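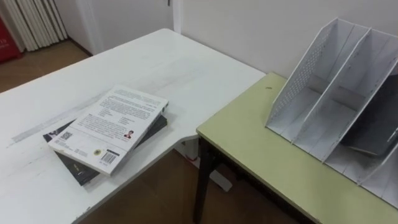

Prondlow council: public comment moved to the end of the meeting

Forums > Local Government > Prondlow and Saludo

gravelpit
Started Sun 2 May

For those who missed the last session: the council voted to move public comment from the start of the meeting to the end, after committee reports, after the consent agenda, after the proclamations. They also found time to approve $832 for a new lectern from Plastwood, which will presumably be used by whoever is still awake.

I sat through the February meeting and it ran past eleven. If comment had been last on that one, I'd have been addressing the janitor and one alderman with his coat on. Does anyone know if this needs a second reading or is it done?

culvert_watch
It's a rules change, so it only needs the one vote. Five to two. Second readings are for ordinances. Page four of the rules, if you can find a copy that isn't scanned sideways.

ward3_lurker
I'm going to be unpopular and say I don't hate it. The first forty minutes of every meeting is the same four people talking about the Gavus Street drain. I've got nothing against the drain. But the contractors and the school people sit there billing somebody while it goes on, and then the real votes happen when everyone's tired.

gravelpit
The Gavus Street drain has been broken for two years. If they fixed it you'd get your forty minutes back.

ward3_lurker
Fair. Still don't think the cure is hearing about it monthly.

saddlebag77
The point of having comment first is that you get to talk BEFORE they vote on the thing. Afterward you're just reviewing the show. I don't care what order the rest goes in, they can do the pledge at midnight for all I care.

There was a petition too, by the way. It had 243 signatures when it was turned in and the clerk threw out a pile of them for being from Saludo addresses, so the official number is 177. I'd like to know how many of the people speaking FOR the change at the work session live in Saludo, because I recognized at least two.

culvert_watch
The petition wasn't binding either way. There's no section in the charter that says a petition can force a rules change. It gets "received and placed on file," and I have seen the file cabinet. 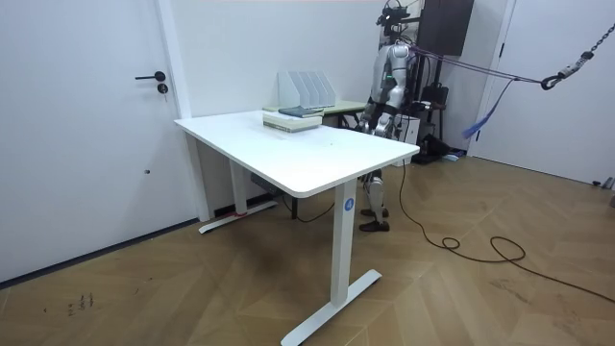 What you can do is ask any member who voted yes to move to reconsider at the next regular meeting. It has to be someone from the winning side. That's the part people always miss, they go lean on the two who already agreed with them and then wonder why nothing moved.

gravelpit
So which of the five is the soft one?

culvert_watch
Second ward. Won by 21 votes last time and has been very polite to everybody ever since.

northfork_dad
Moved here from Saludo (hi, please don't throw out my signature) and we had comment at the end over there for years. What happened was people stopped coming in person and sent email. Then the emails got summarized into one line in the minutes. "Council received correspondence." Mine was three pages!

ward3_lurker
Three pages is maybe why it got summarized.

northfork_dad
It had a chart.

saddlebag77
Back to the lectern for a second. What was wrong with the old one?

gravelpit
It wobbled. I fixed it with a folded agenda in March and it held up fine through two meetings.

ward3_lurker
OK, I'll meet you halfway. Comment on agenda items at the front, three minutes each. Everything else at the back, drain included. I'd sign that.

saddlebag77
I could live with that if "agenda items" includes the consent agenda. That's where they put the stuff they don't want to talk about.

culvert_watch
It would have to say so in the wording. I can draft something and post it here, give me a couple of days. Anyone who lives in the second ward, please email your member before then and keep it under a page.

northfork_dad
I feel that was aimed at me. I'm in the second ward, so I'll do it tonight, no chart.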